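Rirncombe Play Library – toy table and shelf safety check, October round

Done on Sunday before opening. Marks used: **OK**, **Fix** (can wait for the next round), **Stop** (out of use until sorted). Comments are mine, and there are a lot of them, because this was a really good round and I want the next person to know why!

## 1. Tabletops

- [x] No chips or lifted corners on play surfaces – **OK**
- [x] No sticky patches after wiping – **OK**
- [x] Tables don't rock when leaned on – **OK**
- [ ] Rubber feet present on every leg – **Fix**

The trestle by the window has lost a foot again. It stands level on the mat, so I've left it in use, but please don't move it onto the bare floor. Everything else is in lovely shape. I ran a dry cloth along every edge to find snags (a trick worth keeping, it catches threads on things your fingers miss) and the cloth came away whole.

A patterned top hides crumbs and tiny parts far better than a plain one, so get down low and look across it toward the light. I found a bead that way on the Skullness table, where I would have sworn there was nothing.

## 2. Racks and display stands

- [x] Side panels tight, no wobble – **OK**
- [x] Rails smooth along the full length – **OK**
- [x] Dividers all attached at both ends – **OK**
- [x] Stand can't be tipped by a light push from the front – **OK**
- [ ] Spare divider cord in the drawer – **Fix**

I love the stepped racks. Children can see what's on every level and they put things back without being asked, at least some of the time. They do need a proper look, though, and the dividers are where to spend it. Pluck each one gently. A slack one will sag and leave a loop, and a loop is what we're worried about with small fingers. If you find one slack, take the whole rack off the table and mark it **Stop**. Don't knot it and hope.

Check the tall end as well as the low one. It's easy to fuss over the front, where all the reaching happens, and forget that the back is what goes over if someone pulls.

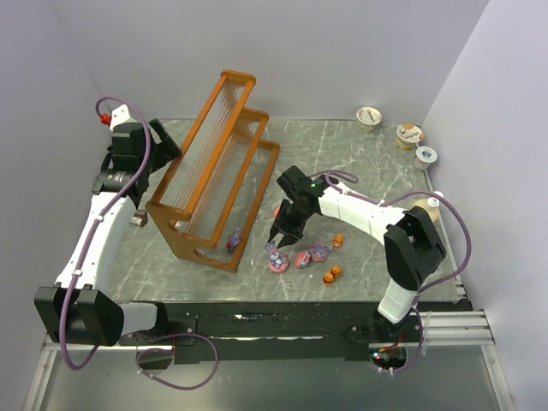
Keep racks well in from the table edge, too. A hand's width is our rule, and more is better. If the rack has to sit at an angle to make room for play, fine, as long as neither end sticks out where a sleeve could catch it.

## 3. Small toys

- [x] Small parts tester used on anything new – **OK**
- [x] No cracked plastic – **OK**
- [x] Eyes, wheels and buttons pulled and twisted – **OK**
- [ ] Battery covers held by a screw – **Stop** (2 items)

Both stopped items are from the Mushi tub. The covers click shut nicely and I was ready to pass them, then one popped open when I squeezed the sides. They're bagged on the top shelf with a red tag. Please don't lend them out, even to a family that asks very sweetly!

The rest of the tub is a delight. Everything went through warm soapy water and was left to dry on towels overnight, and I gave each toy a squeeze beside my ear to listen for trapped water. Anything that sloshed went back on the towel.

Lot 802 (the mixed animals) is complete again – the missing one was inside a puppet.

## 4. Cords, strings and pull-alongs

- [x] Pull cords no longer than the board on the wall – **OK**
- [x] No fraying at the knot – **OK**
- [x] Blind cords up on their hooks – **OK**
- [ ] Bead ends fixed, not sliding – **Fix**

Two of the pull-alongs have bead ends that slide under a firm tug. They didn't come off, so they stay in use for supervised play only until I can reknot them.

## 5. Storage and floor

- [x] Bins below shoulder height for a five-year-old – **OK**
- [x] Lids without pinch points – **OK**
- [x] Walkways clear at least 60 cm wide – **OK**
- [ ] Labels readable – **Fix**

The new Novus bins have soft-closing lids and I opened and shut them far more often than the check called for. They pass. The labels are another matter: the marker has rubbed off almost half of them. Use the paint pen next time and let it dry before stacking.

## Still to do

- Rubber foot for the window trestle
- Divider cord, clear, same thickness as the old roll
- Two battery covers – screws, or retire the toys
- Bead ends on the pull-alongs
- New labels

Red tags are in the drawer under the sign-out book. The roll is getting thin, so whoever is next past the shop, please pick one up.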